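Hestora: a word list of regional snack and soft drink names

Version 2, March 31, 2021
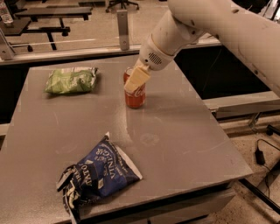
Hestora collects the everyday names people use for snacks and fizzy drinks, the ones you hear at a corner store counter or shouted across a kitchen. Is it soda, pop, or a soft drink? Are they chips or crisps? I have loved this kind of question for years, and it's a real pleasure to finally put the list out in a form that other people can use!

What's in it

The main file, terms.csv, has 469 entries. Each row is one word or short phrase, with these columns:

term: the word as the speaker spelled it, or as I wrote it down if they weren't sure
sense: a short gloss in plain English
place: the town or area where the speaker grew up
age_band: under 30, 30 to 59, or 60 and up
note: anything extra, such as "only said by my grandmother" (these are my favorites, please read them)

A second file, sentences.csv, has 113 example sentences. They link back to the terms by the id column. Not every term has a sentence yet.

Where the words came from

Most of the entries were given on paper forms handed out in Prondirthorpe and Etalwood. The rest arrived by email after a piece ran in the Whitelaw newsletter, and that batch is wonderfully odd — one household had four different words for the crumbs at the bottom of a chip bag. Speakers agreed to have their words shared. Names and street addresses were never typed in.

Spelling

I kept spellings as given. If two people wrote the same word in different ways, you'll find two rows with the same value in the group column. Please don't merge them without looking at the notes first, as a few that look alike have quite different meanings. Capital letters were lowered except in brand names used as general words.

Known gaps

Etalwood is heavily over-represented. The under 30 band is thin, with only 25 entries, so I wouldn't draw age comparisons from it. Candy is left out entirely, and so are hot drinks. The place column follows what the speaker said, which means some rows name a town and others a whole county.

Loading it

Both files are UTF-8, comma separated, with a header row. Some spreadsheet programs garble the accented letters if you double-click the file, so use the import menu and choose UTF-8 there.

Changes since version 1

Added the Whitelaw batch
Split "place" from "note"
Fixed ids that pointed to the wrong sentence
Removed duplicate rows from the same form

Still to do

Sound recordings for the harder words, planned for June. More sentences too — send them in if you have them, one per line, with the term id in front.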